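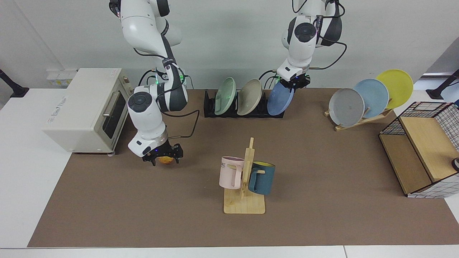

Augustina Owusu said that she had stopped using her cupboards for anything she washed every day, and that what she kept behind a door was mostly what she had been given. Several other respondents in Illville made the same point in other words. We took it as a starting point for this part of the analysis, which deals with open and closed storage of everyday dishes.

4.2 Open and closed storage

The mail survey went to 2693 households in Illville, Drusham and Parry, and 518 returned a form complete enough to use. Each household was asked where plates, bowls and mugs were kept between meals. We counted a rack, a hook, a stand or an uncovered shelf as open storage. A cupboard, a drawer or a box with a lid was counted as closed.

Plates and mugs did not follow the same pattern. Plates were often left in the drying rack until the next meal – a habit that many respondents did not think of as storage at all. Those who mentioned it usually did so in the comments field and ticked "cupboard" in the main question. Where the two disagreed, we coded the comment.
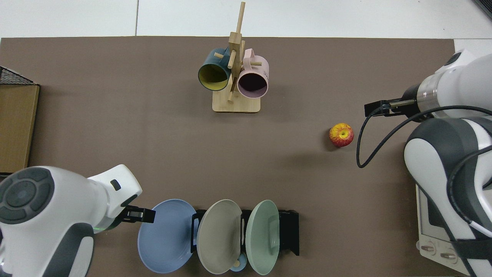

Mugs were more often given a fixed open place, either on hooks under a shelf or on a stand like the one in Figure 3. Respondents in Drusham, where kitchens tend to be older and smaller, named counter space as the main reason against a stand. In Parry the usual objection was dust. Households that drank coffee or tea several times a day rarely raised either point.

Figure 3. Open storage of mugs on a wooden mug tree.

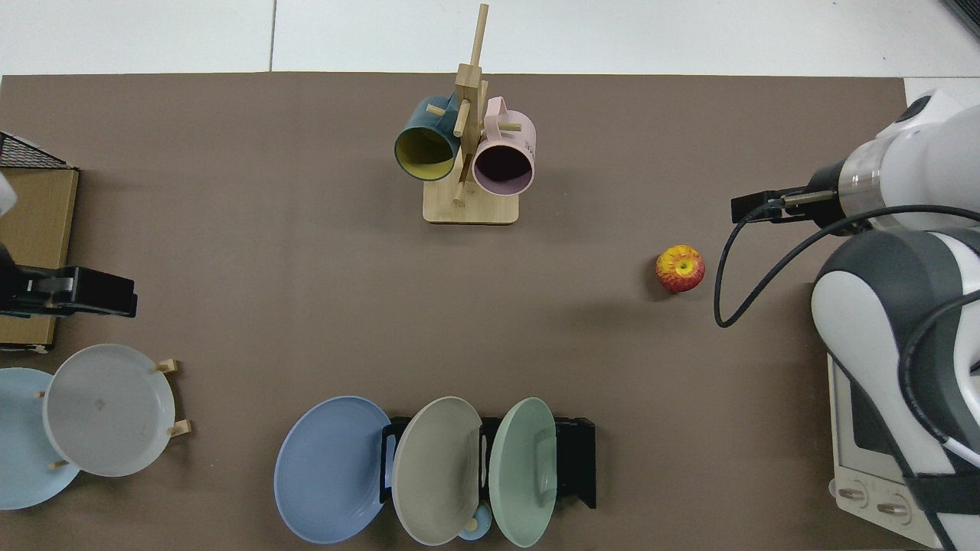

Does open storage mean that fewer dishes are in use? Our data suggest that it does for mugs, but the difference for plates is too small to interpret. Households with open mug storage tended to rotate the same few mugs through the week and to keep the rest elsewhere, often packed away.

The earlier Grilteo study, carried out in 2000, covered 80 households and asked only about cupboards. Its results can therefore be compared with ours for closed storage alone – we return to this in Section 5.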